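How to Bring a Picking Robot into a Greenhouse Crew Without Making Everyone's Job Worse

Start with the crew's week, before you sign anything.
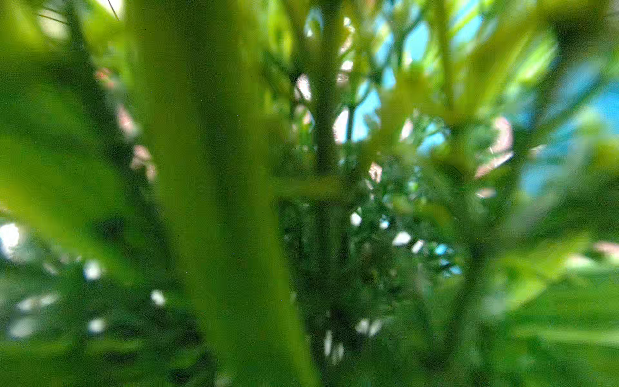
Most of the advice you will find on this subject was written by people selling the machine. I run a crew of 15 at Grilier, where we grow cut herbs and a few rows of flowers, and we have now been through two seasons with a Gavis arm on a rail cart. I would buy it again, probably. I would not believe the same things about it again.

Step 1. Write down what the job is

Before the demo, follow one good worker for a full shift and note everything they do with their hands. The sales sheet called our job "harvesting." Alcides Andrade spends a lot of his shift doing something else: pushing stems aside to see what is behind them, pulling yellow leaves, straightening a drip line, smelling for rot. The arm cuts. All the rest stayed with Alcides, and it was left off the payback estimate.

Keep the list. You will need it in step 5.

Step 2. Ask for the bad rows

Vendors like to demo in a thinned row with wide spacing. Ask for your thickest one, late in its growth, with the sun coming through it. A wrist camera has to go in among the leaves, and leaves close to a lens hide whatever is past them. If the vendor wants to trim the row first, find out how long the trimming takes and who will be doing it after the vendor drives home.

We asked for three rows. They agreed to two and picked one of them themselves. Take that as information.

Step 3. Settle pay before the machine arrives

If your people are on piece rate, the robot will take the easy stems and leave them the awkward ones. Their numbers drop in the first week and they will be right to be angry. We moved everyone in the robot rows to an hourly rate set at their own average from the season before. The owner disliked this. I told him it was cheaper than training a new crew in June.

Put it in writing, with an end date or without one, but don't leave it at "we'll see how it goes."

Step 4. Name one person to stop it

Every cart has a red button and every crew assumes somebody else is watching. For each shift, write one name on the board. That person can stop the cart for any reason and does not fill out a form unless someone was hurt or the cart was damaged. In our first month the form was required for every stop, and stops went way down. I was pleased about that for longer than I should have been.

Whoever has the button also needs time for it. Don't give the same person six trays to pack while they watch.

Step 5. Recount the work after a month

Go back to the list from step 1 and add what is new. Ours grew by:

Wiping the lens at the start of shift and again after misting
Clearing the rail
Re-cutting stems the arm cut too high
Going back through the row for what it missed
Entering the missed stems in the Esent software, one at a time

The last one is the one I still argue about. Those entries help train the next version of the picking software, and my crew does them between other jobs. When I asked whether that would come off our license fee, I got a friendly email about partnership. If you are at the contract stage, ask the question then – you have much more pull before the deposit clears.

Step 6. Train two people properly

Xuân Khương learned the cart from the installer and became the only one who could clear a fault. For a while that looked like a promotion. In practice her phone rang at dinner and her pay was the same. We have since trained a second person, split the evening calls, and given both of them a raise, smaller than I asked for. Do it in that order only if you have no choice. The raise should come first.

Step 7. Decide what would make you send it back

Pick your limits while you are still calm. We used two: if the re-picking took more labor than the arm saved over a month, or if anyone quit and gave the cart as the reason. Vidal, the leasing company, gave us a return window that closed in October, so I put the review at the start of September and told the crew when it was.

What has changed here

Less bending in the long rows, and the people with bad backs are glad of it. Fewer early starts, as the cart can run at 5 a.m. with two people instead of the full crew. Those early hours used to be paid at a premium, though, so some of the same people are glad about their sleep and short on their rent. I haven't solved that. We rotate the early shift, and I raise it at every budget meeting.

The brochure says the robot frees workers for higher-value tasks. Ask which ones, at what rate, and when they start. We are still waiting on the list.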